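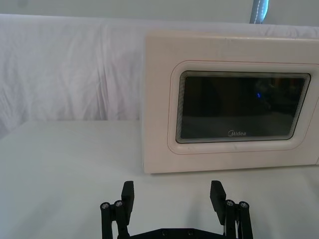

Two Grippers and a Microwave Door
A small test shop in Pickering spent a winter finding out which robot hand could open a kitchen appliance without a fuss

Callum Cropper has opened the same microwave more often than most families open theirs in a year. He does it with a robot arm, a white table and a spreadsheet.

Cropper runs the bench at Cokenance, a testing outfit in Pickering that compares robot parts for companies that don't have time to do it themselves. In December a client asked which of 2 grippers it should buy for a kitchen helper it wants to put in assisted living apartments. The first was the Plavotus, a parallel gripper with flat black finger pads on linkages. The second was the Mivamholm, which has softer, curved fingers and costs a good deal more.

The client had already watched both of them pick up cups. It wanted to know about doors.

"Cups are easy now," Cropper says. "Anybody can show you a cup. Ask them to open something and leave it where it was."

Why a microwave

A refrigerator is heavy and stays put. A cabinet usually has a knob. A countertop microwave sits loose on its feet, and if the arm pulls a little too hard or from the wrong side, the whole appliance comes along. If the fingers slip, they slide over smooth plastic and the arm ends up somewhere it didn't plan to be.

The one on the bench is an off-white Midea with a dark window and a thin reddish-orange outline around the door. It has picked up some scuffs on the front. Cropper bought it used and sees no reason to replace it, as the people who end up with the client's robot won't have new ones either.

Dark glass is a problem of its own. The wrist camera sees the window as a nearly black patch with the room reflected in it, and any small light in the room can turn up as a bright spot. The software Cokenance uses to find the door has to learn to ignore those. Cropper hangs a plain white cloth behind the table to keep the rest of the view quiet, but he leaves the reflections alone.

"You can't ask someone's grandmother to turn off her lamp," he says.

How the test ran

Each gripper got 120 attempts at opening the door and the same number at closing it. The arm, the controller and the wrist camera stayed the same throughout. The microwave was moved between attempts, sometimes square to the arm and sometimes turned a few degrees, and on some runs it was set well off to one side so that the arm had to reach across.

An attempt passed if the door ended up where it should and the microwave had not slid more than a finger's width. The arm got no second try. Cropper marked the table with pencil and wiped it down every evening.

He also kept a separate log of what he calls nuisances. These are things that don't fail a run but would bother a person living with the robot: a loud knock, a long pause, a pad dragged across the front of the appliance. By the time he was finished the log had 423 entries -- most of them pauses.

What he found

The Mivamholm was better at opening. Its fingers bend a little when they meet an edge, so it could be off by a small amount and still get hold. It also knocked less. On the turned microwave it passed many runs where the Plavotus had hit the door frame and stopped.

Closing went the other way. A soft finger is a poor thing to push with. The Mivamholm tended to fold just before the latch caught, and the door sat there almost shut. The Plavotus, with its stiff pads, pushed the door home and backed off.

The camera view turned out to matter more than Cropper expected. With the Plavotus open wide, there is a broad gap between the pads, and the camera looks straight out through it at the work. The bolts and linkages stay low in the picture. The Mivamholm's fingers curve inward and cover part of the view at close range, which is when the software most needs to see. A fair share of the pauses in the log came from that gripper, as the arm waited for a clear look.

Cropper tried moving the camera higher on the wrist. It helped with the view, but then the camera bumped the cloth on long reaches, and he moved it back.

Price and upkeep

The difference between the two grippers comes to $900 before spare parts. The flat pads on the Plavotus come off with a hex key and can be swapped in the time it takes to make coffee. The Mivamholm's fingers have to go back to the maker. Cropper sent one set back during the test, after a small tear showed up at the base, and worked on the other gripper while he waited.

His report went to the client on Fri 18 January. It recommends the Plavotus with a thin rubber layer added to the pads, and it asks for another round of opening tests with that change before any large order is placed. He expects the rubber to help on the turned microwave. He doesn't expect it to do much about the knocking, and has told the client so.

The microwave is staying on the bench for now. A toaster oven with a drop-down door is next on the list, and he has already cleared a shelf for it.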